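Caring for Trading Cards and Game Pieces at Home

Dovthorpe Games Library lends card and board games to member households. The following guidance applies to borrowed sets and may also be useful for private collections.

Before play, wash and dry the hands thoroughly. Hand cream should be fully absorbed before any card is touched. Cards in regular use should be sleeved, with the open end of the sleeve facing up. Decks that are shuffled often benefit from 2 sleeves – a close-fitting inner sleeve and a looser outer one.

Play on a clean cloth or mat. Shake the cloth outdoors after each session, as crumbs scratch sleeves quickly. Drinks should be kept well away from the cards.
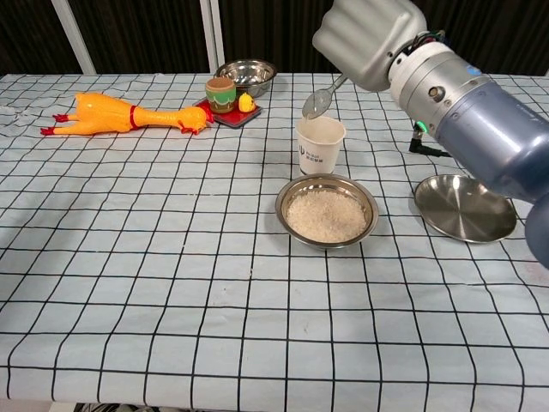
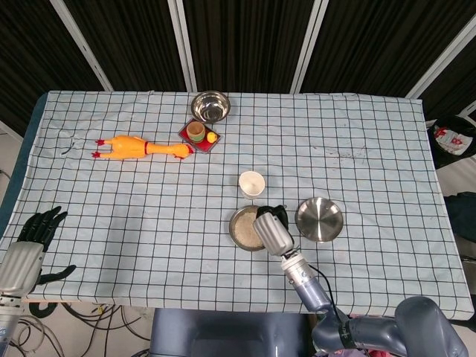

First: paper cup and spoon. Second: table with a gridded cloth.

If a card becomes damp, remove it from the sleeve at once and blot it without rubbing. Place it between sheets of plain white paper under a flat book for 72 hours, changing the paper daily. Do not use a hair dryer.

Store cards upright in a closed box, away from radiators and direct sunlight. A box of 200 sleeved cards should be filled snugly but not tightly. Binder pages with 9 pockets are suitable for display – avoid rings that press against the inner column.

Damage to borrowed sets should be reported to Kausar Tarar at the lending desk when the set is returned.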